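Lalto Two-Arm Recording Cell

Plandetti

Lalto is a tabletop cell for recording demonstrations with two robot arms. An operator guides the arms through a task, the cell records what the cameras see along with the joint positions and gripper openings, and the result is saved as one episode that you can train a policy on. We sell it to labs and small companies that want to collect their own examples and don't want to spend a season building the table first.

The cell comes with the frame, the mounts for both arms, two-finger grippers, the camera set and the recording software. You can order it with arms or without. If you already own a pair, send us the model and the firmware version before you order so we can check the mounting plates and the driver.

What gets recorded

Each episode holds the camera streams, joint positions for both arms, gripper commands, measured gripper opening, a task name and an operator code. Everything is stamped from one clock. There are three kinds of view: an overhead view from the head position, close views from the wrists, and a fixed view from the side of the table. Any of them can be switched off in the settings if you need to save disk space.

Episodes have a default limit of 60 seconds. You can raise it, but for short pick-and-place work we suggest leaving it alone and splitting a long task into several short ones.

The starter task

Most buyers begin with block sorting. It uses colored building blocks, a plastic bin and a table covered in kraft paper with a tape grid. The grid is there for the operator, who uses it to vary the starting positions between episodes. It doesn't need to be straight, and the software doesn't read it. Blocks can be placed upright or on their sides. We recommend mixing both from the first day, along with which arm does the picking.

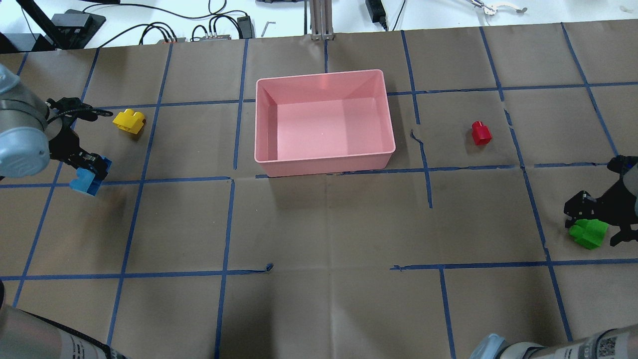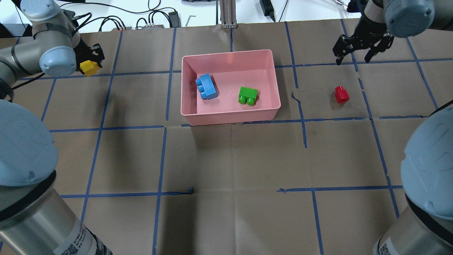

Head view for the two above, wrist view and fixed view for the two below.

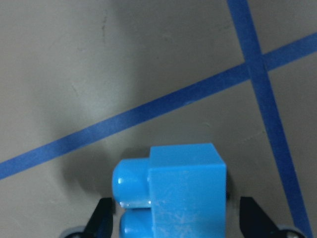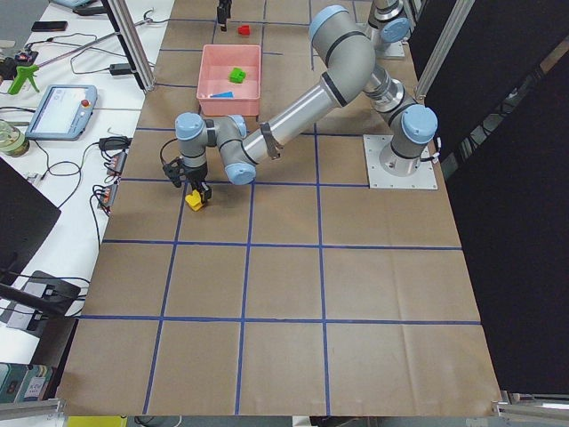

Our own starter set has 397 episodes, recorded by Siv Sandberg and Crisóforo Magaña at the Dellinwood shop. It ships with the cell on a separate drive. Use it to check that your training code reads the format correctly. Don't expect a policy trained on it to run well on your table, where the light and the camera angles will be different. Record your own set once the cameras are fixed in place, and leave them alone until you are done.

Failed attempts are kept by default. The operator marks an episode as good, failed or discard with a foot pedal or a key. Failed episodes go to their own folder and stay out of the training export unless you ask for them. Discarded ones are deleted when the session closes.

Setting up

Allow a full day for two people. The table has to stand on a level floor, and the arm bases should be bolted down before any cable is connected. Power adapters and the hub sit on the side table, outside the reach of the arms. Route the gripper cables with some slack at the wrist. If a cable goes tight at full extension, the joint readings will look fine but the gripper may drop out partway through an episode.

Run the camera check at the start of every session. It compares the current views with the saved ones and shows the difference on screen. If a mount has shifted, put it back and run the check again.

Replace the paper when creases begin to lift. Loose tape ends can catch on the fingertips during a low grasp, so press them down or cut them off between episodes.

Export

The Sandu exporter is included. It writes one folder per task with the video, a table of joint and gripper values, and a short text file listing the operator codes and settings. Changes in version 19 are mostly to export speed, plus a fix for episodes where one arm stays parked the whole time. Earlier versions sometimes left out the parked arm's values.

Ordering

Lead time is longer for cells ordered with arms. Orders placed now with arms included will ship in August. For quotes and mounting questions, write to Jana Rathjen. For drivers and the recording format, write to Teodor Sobczak.

Page updated Sat 17 April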